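Joseck Robotics Club, bin picking project, thread for anyone following along. Sep 5, 2026

1/ Task for the student team: pick mixed household objects out of one bin and place them in the one behind it. No fixed order, no fixed poses. The arm has to choose.

2/ We started in March with suction. Fine on boxes, useless on anything with bristles or holes. Moved to a jointed gripper before the summer break and rewrote the grasp planner for it.

3/ The planner is called Skaltamance. The name came out of a typo in the first repo and it stuck. It scores candidate grasps on depth, clearance from the bin walls and how much of the object is hidden by its neighbours.

4/ Log so far: 1612 attempts. Every attempt gets a row, including the ones where the arm refuses to move. The first 1000 were run with the old clearance margin, so we keep those in a separate file.

5/ Clearance margin is now 13 mm from the wall. Any smaller and the planner goes for objects in the corners and the wrist stops on contact. Any larger and it ignores half the bin.

6/ Overlaps are still the main failure. If two objects touch and have similar height, segmentation joins them and the grasp centre lands on the seam. Lahtinen branch has a fix using colour edges. Not merged yet - it slows the cycle by 2 seconds.

7/ Shiny surfaces are the other one. Depth drops out on highlights and the object comes back with a hole in it. We fill small holes and reject large ones.

8/ Current setup, arm over the pick bin:
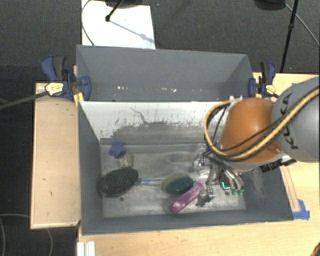 Gripper down in the front bin. Dark green scrubber-like object lying partly over the tan oval, shiny pink object next to them.

9/ Clamp the bins. We lost an evening to a calibration error that was only a bin creeping across the table. Check the clamps before each session and write it in the log.

10/ Next: Hesavitz student challenge rules, which add a time limit per object. Merge decision on the Lahtinen branch comes first. Planner config will go up once the comments are readable.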